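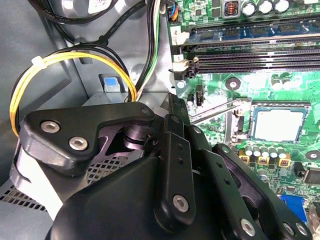
Bench Automation Working Group
Minutes of meeting, 2/20/19
Brinent Refurbishing, second floor meeting room

Present: Sang-wook Wang (chair), Ju-won Ok (minutes), two representatives of the Cho line, one from Receiving
Apologies: Purchasing

1. Minutes of the previous meeting

Accepted with one correction. Item 4 should read "memory removal," not "memory test." The November action on spare finger pads is closed.

2. Desktop teardown and refit, status by task

S. Wang went through the task list for desktop cases on the Gollgate cell. Status is recorded as agreed by the group. "Ready" means the task can run without a technician standing at the cell.

Side panel removal: ready for sliding panels. Panels with thumbscrews still go to the bench.

Memory removal: not ready. Opening the retention clips is reliable when the slot is clear on both sides. The pull itself is acceptable if the module comes up level. If one end lifts first, the gripper continues on the planned path and the module binds. The group does not accept this on customer stock.

Memory insertion: not ready. Alignment over the slot is within tolerance. Seating force is not measured at the fingertip, and the current reading at the joint is too coarse to tell a seated module from one resting on the key.

CPU removal and refit: not attempted on customer stock. The retention lever can be released and raised. Handling the processor stays manual until further notice.

Cable unplugging: not ready. See item 3.

Dust removal: ready, with the fixed nozzle only.

3. Cables

Long discussion. The Cho line reported that cable position is different in every case received, including cases of the same model from the same customer. Bundles held with zip ties give less trouble than free wires, as they keep their shape when the gripper passes. Small connectors with thin wires remain the worst case. The planner treats wires as a solid obstacle or leaves them out altogether, depending on the setting, and neither setting is satisfactory.

J. Ok proposed a manual pre-step in which a technician moves all cables to the power supply side before the case is loaded. Receiving objected that the pre-step takes as long as pulling the memory by hand. The objection was noted. The group agreed to time both before deciding.

4. Trial results

The trial covered 759 cases. Of these, 492 finished the panel and dust steps with no technician at the cell. The remainder were stopped by an operator or by the cell. The Cho line asked for the stops to be split by cause. The log does not record cause at present, only the step number. S. Wang will add a cause field with five entries.

No memory or CPU step was included in these figures.

5. Gripper clearance

The finger linkages are wide for work between the memory slots and the socket. Screw heads on the linkages are a concern where the fingers pass over small capacitors. Two options were considered:

a) Narrower fingers of the Prurkley pattern. Less stiff, and the pads would have to be recut.
b) Keep the present fingers and approach from the drive bay side. No new parts, but the reach is longer and the wrist comes near the case wall on small form factor units.

Option (b) to be tried first. If clearance to the socket area is under 5 mm at any point on the path, the group goes to option (a) without further discussion.

6. Household unit

Receiving asked whether the arm from the Prurkley household pilot could be put on light duty, such as folding packing cloths and wiping down empty cases. S. Wang reported on the pilot. Wiping flat surfaces works. Folding works on cloths laid out flat by a person and fails on cloths taken from a bin. Loading a dish rack was dropped from the pilot. The group saw no case for moving the arm to the shop floor this quarter. The item stays open at Receiving's request.

7. Staffing

The Cho line asked that it be minuted that no bench position is to be reduced on the basis of the item 4 figures. Agreed. The chair's view is that the cell saves a technician the first and dirtiest part of the job and none of the skilled part.

8. Actions

S. Wang: cause field in the stop log.
S. Wang: path test, drive bay approach, with clearance readings.
J. Ok: timing of cable pre-step against manual memory removal, same technician for both.
Cho line: set aside scrap boards with working retention clips for insertion trials.
Receiving: list of models arriving with thumbscrew panels.
Purchasing: quote for Prurkley fingers, one set, to be held until the path test is in.

9. Any other business

The lamp over the Gollgate cell flickers. Reported to maintenance for the second time.

Next meeting to be set when the path test is complete.

Minutes: J. Ok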